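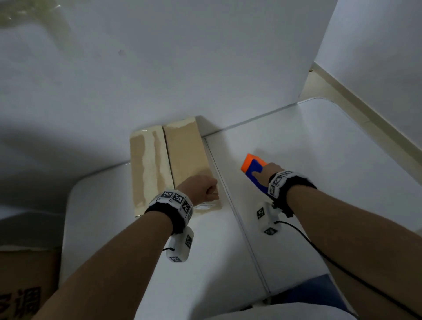

A flat cardboard box on a white folding table, with an orange and blue item held beside it.

Packing table

A packing table is any table set aside for putting goods into boxes, sealing them and getting them ready to ship. It can be a heavy bench in a warehouse or a folding table pushed against a wall at home, and the humble folding kind does a remarkable amount of the world's small-parcel work!

Setup

Placing the table against a wall gives the packer a backstop, so long boxes don't slide off the far side. The box usually sits on one side and the goods on the other, with a clear patch between them for wrapping. White tops are popular (small parts and loose labels show up wonderfully well on them), though they pick up marker stains quickly. A table 30 inches deep suits most household parcels.

Boxes

The usual box is corrugated cardboard, tan in color, with flaps that meet in a seam down the middle. One strip of tape along that seam closes a light box, and heavier ones get extra strips across the ends. Boxes are often used again, and a second-hand one tells its own story: peeling tape takes the top layer of paper with it and leaves pale, ragged streaks on the flaps. Old shipping labels should be covered or removed before the box goes out again.

Local use

In Pultisbridge, the Carrillo parcel hall keeps four folding tables for public use and handles almost 100 boxes on a busy day in June. The Plirnudard guide to home packing, a much-loved local booklet of 293 pages, gives a whole chapter to table height and another to tape. Its advice is to pack at hip level, standing up, with the tape on the side of the stronger hand.

See also

Corrugated box
Folding table
Packing tape
Zunow fold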